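Home | Workshops | FAQ | Find Us

Gadbridge Toy Library -- Your Questions

12 shares | 4 comments

How does borrowing work?
You join, you pick, you take it home! Members can borrow up to three toys at a time and keep them for three weeks. We have 220 toys on the shelves right now and another batch being cleaned and sorted, so there's always something new to try.

What ages is it for?
Babies up to age eight, more or less. We also have big floor puzzles that plenty of grandparents borrow for themselves (go for it).

Do I have to live in Gadbridge?
Nope. Families come over from Hekov and Drolo all the time. Just bring something with your address on it when you sign up.

What if we lose a piece?
Please don't panic! Tell us when you bring the toy back. Small pieces turn up under couches weeks later, and we can often replace them. We only charge if the whole toy is gone.

How are the toys cleaned?
Plastic gets washed in warm soapy water and air dried. Wood gets wiped down with a damp cloth -- never soaked, or it swells. Please do a quick wipe before you return things, it helps a lot.

Can I donate toys?
Yes, please, as long as they're clean and complete. We can't take stuffed animals or anything with a loose battery cover. Puzzles are great, but count the pieces first. Somebody kindly gave us a 2000-piece castle in June and we're still working out what's missing.

My toddler only wants to dump everything out. Is that OK?
It's wonderful! Dumping, filling and carrying things from room to room is real play. Try a big bowl and a few chunky shapes, and let the matching and sorting come later.

Who do I ask about birthday party boxes?
Lộc Đinh looks after those. Book two weeks ahead if you can, because the train box goes fast.

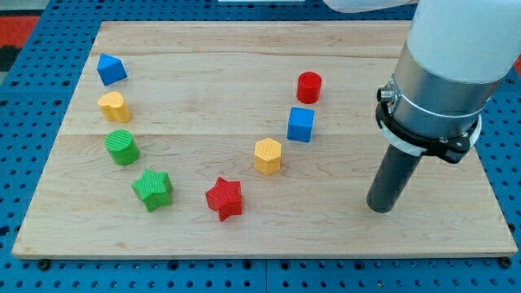
Party boxes go out the day before your party and come back the day after. There's no extra fee for members, and you're welcome to peek inside before you book.

Share (9) | Comments (4)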